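7 de marzo de 2020

Tablero de la mesa, segunda revisión. Lijado terminado ayer con grano 240, siempre en el sentido de la veta. Polvo retirado con aspirador y paño de algodón. Primera mano de aceite Findeck a las 8, extendida en capa fina y con el exceso retirado a los 30 minutos. Consumo menor de lo previsto. Temperatura del taller estable – no he encendido la estufa.

Yaowalak Kaewsai pasó a recoger los caballetes y recomienda dos manos más. Yo daría una y esperaría.

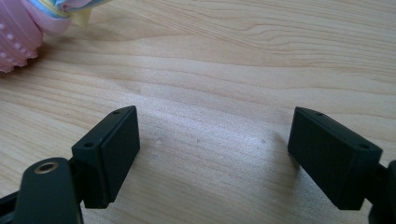 Veta del tablero, con más brillo hacia el centro.

La veta es ancha y de curva suave, con remolinos alargados parecidos a nudos. El tono sigue siendo rubio pálido, que es lo que buscaba. El brillo del centro me hace dudar: puede ser la luz o una capa desigual. Lo comprobaré mañana con lámpara rasante antes de tocar nada.

Pendiente: pedir a Bronico 2 hojas de grano 320, medir otra vez la diagonal (1.792 mm en la última toma) y repasar los cantos, que siguen ásperos al tacto. Las patas quedan para la semana próxima.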